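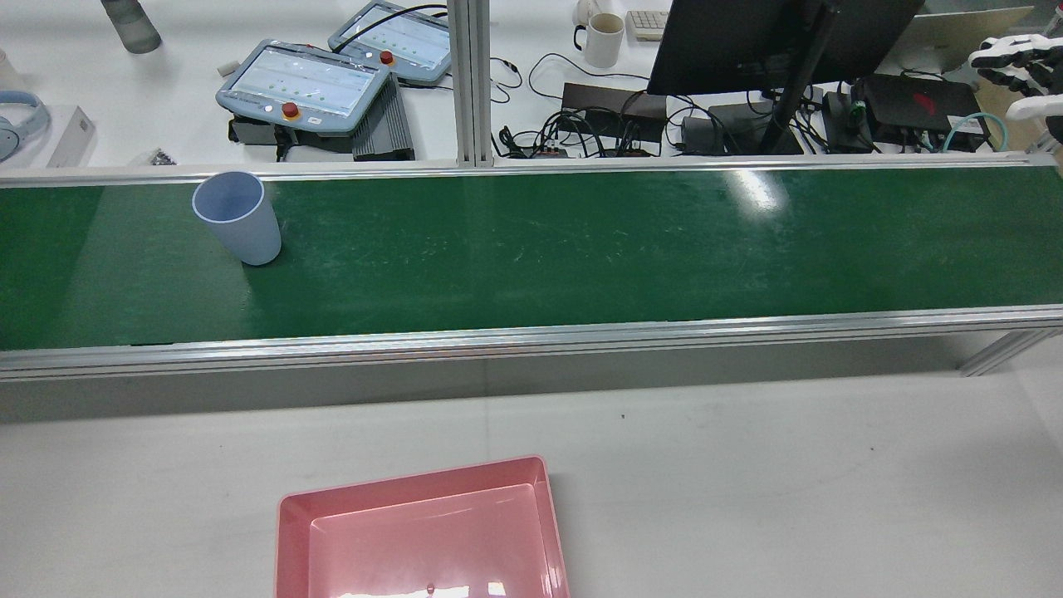

A cup, a belt and the question of fingers

Home | Features | Workshop | Letters | Subscribe

By Merja Koivisto

When I arrived at Gakness in January, Veikko Rissanen was looking for his coffee and Tuulikki Valtonen was arguing with a controller. She has argued with it, she told me, since the autumn. The firm packs small household goods for other companies, and the two engineers have been given one winter to decide what kind of hand should take things off a moving belt and put them into a tray.

The candidates are of two families. On one side there is the plain gripper with two fingers, which the company has used at its Brastgate site for years and which everybody there can repair. On the other side there is the hand with many joints, shaped after our own, more expensive and much more interesting to visitors. I confess that I came to see the second one.

The test object is a plastic cup. I had expected something more difficult, but Valtonen says the cup is difficult enough. It is light, it is wider at the top than at the bottom, and if one finger touches it before the others it falls over. "A block of wood forgives you," she said. "The cup does not."

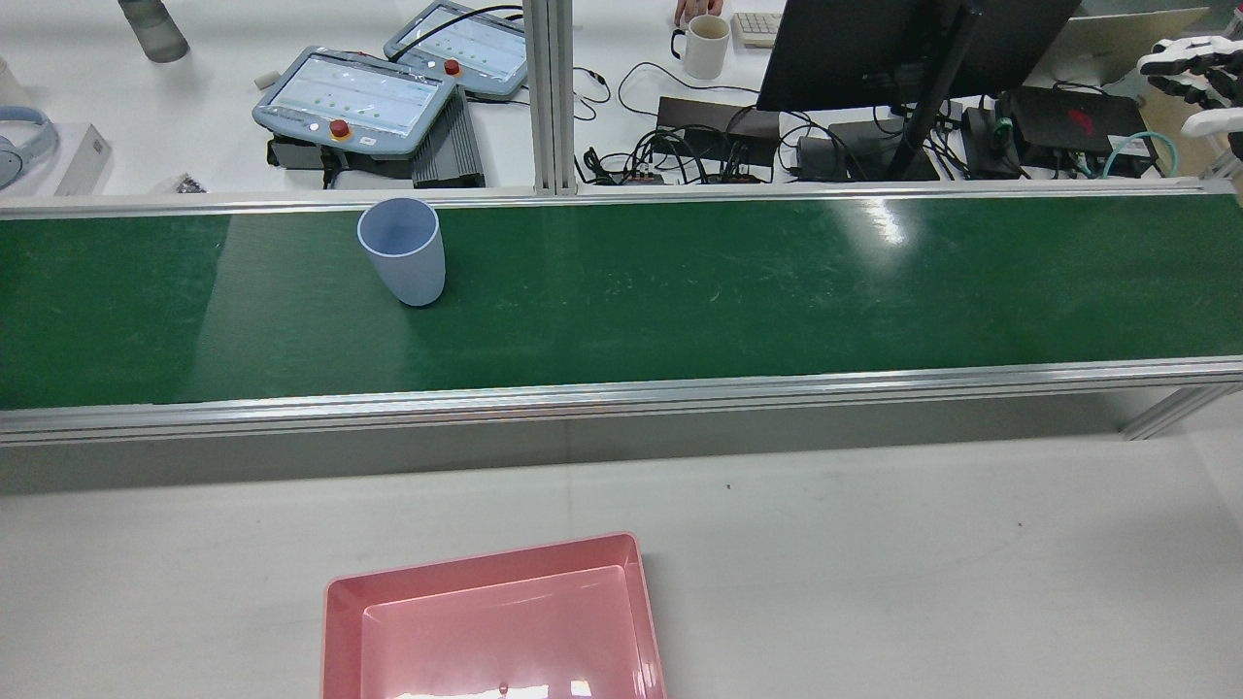

The test cup on the green belt, with the two teach pendants on the bench behind.

Each arm has its own pendant, and this was the first subject of complaint. To change a waiting position on both sides, you must change it twice, and the two menus are easy to confuse when you are tired. Rissanen would prefer one controller for everything. Valtonen would not: she likes to be able to stop one arm and continue to think about the other.

Their method is simple. A grip counts only if the cup is lifted, carried and put down on its base. They began with 4 starting places on the belt and a slow speed, and only later did they let the cup come at the speed of the real line. The target for the whole winter is 2,000 grips, written by hand in a notebook, as Rissanen does not trust the log file.

The plain gripper was ahead when I visited. It closes quickly and always in the same way, and it asks for nothing but air. Its weakness is the rim. When the cup stands a little askew, the jaws press it out of shape, and a customer who has paid for round cups will notice this. The jointed hand is slower and has more opinions, but it can hold the cup low on the wall with very little force. 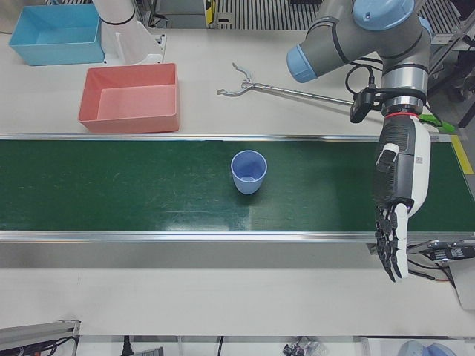 The jointed hand over the end of the belt, a small camera clamped at its wrist.

The place of the camera is still open. On the wrist it travels with the hand, so the picture is close when closeness is needed, but Valtonen finds that the fingers can cover the cup in the last part of the approach. Svyatoslav Marchuk, who writes the vision software from an office in Kallio, wants a second view from the side. He has asked for it in 2 long letters, and he will probably get it.

I asked which hand they would buy today, with their own money. Rissanen answered at once: the plain one. Valtonen took longer. She would buy the plain one for the cups, she said, and keep the other for the customer who comes next year with something soft.

The results go to the Flundwood plant in spring, where Trevor Kettle has to find space on the floor for whichever hand is chosen. He has already asked them to keep it narrow.

Print this article | E-mail this article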